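Getting the bathroom ready before you list

I've sold three houses of my own now and helped my sister through two, and if you asked me where to spend a spare weekend before the listing goes up, I'd say the bathroom every time. Kitchens cost real money to change. A bathroom mostly wants elbow grease, a tube of caulk and somebody willing to throw out eleven half-used bottles of shampoo (in our house that's me).

Start with the caulk. If the line around the tub has gone gray or pulled away from the wall, no amount of scrubbing will bring it back. Cut it out with a plastic scraper, wipe the joint with rubbing alcohol and let it dry overnight before you put the new bead in. I fill the tub with water first so it sits as low as it's ever going to sit, and I leave it full until the caulk has set. I skipped that on the Teddale house and the bead split in a month.

Then do the fan. Pop the cover off, wash it in the sink with dish soap, and vacuum the dust out of the housing with the power off at the breaker. Ours sounded like a lawn mower for years and I'd stopped hearing it. Buyers hear it!
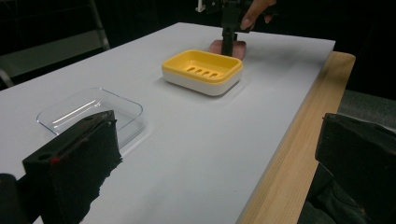
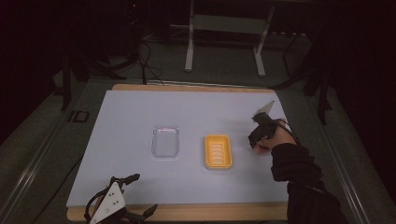
Counters are where most of us go wrong, me included. I used to leave out the toothbrush cup, the hand cream, the good soap, the not-so-good soap and a candle, and call it homey. My agent, Sinéad Coughlan, walked in with a grocery bag and swept nearly all of it inside. What she let me put back was one soap dish, and I'd pick a plain one with slots in the bottom, like the yellow one, so the bar can drain and you don't get that jelly puddle ten minutes before a showing. A fresh bar, too – not the sliver. Everything else goes in a lidded box under the sink, and you can grab it back out once the visitors have gone.

Towels next. Buy two new white ones and don't let anyone use them. I mean it. I keep mine in a pillowcase on top of the dryer and hang them on my way out the door. Cheap is fine, they only have to look thick from the hallway.

For hard water on the shower glass I warm up plain white vinegar, soak some paper towels in it and stick them to the glass for half an hour. Rinse well and dry it with a squeegee. Keep vinegar away from marble and other natural stone, it'll etch the surface and you'll be explaining that to a home inspector.

Change the light bulbs so they all match. One warm and one cool over the same mirror makes everybody look ill, and you want people feeling pretty good about themselves while they're standing there wondering if their stuff would fit.

My whole bathroom budget on the last house was 19 dollars for caulk and bulbs, plus the towels, which I've still got. I did get talked into a new faucet on the one before that and I'm not sure a single person noticed it.

Last thing, and it takes five seconds: put the toilet lid down before every showing. I tape a note to the inside of the front door, right above the handle, with LID written on it, and take the note with me when I go.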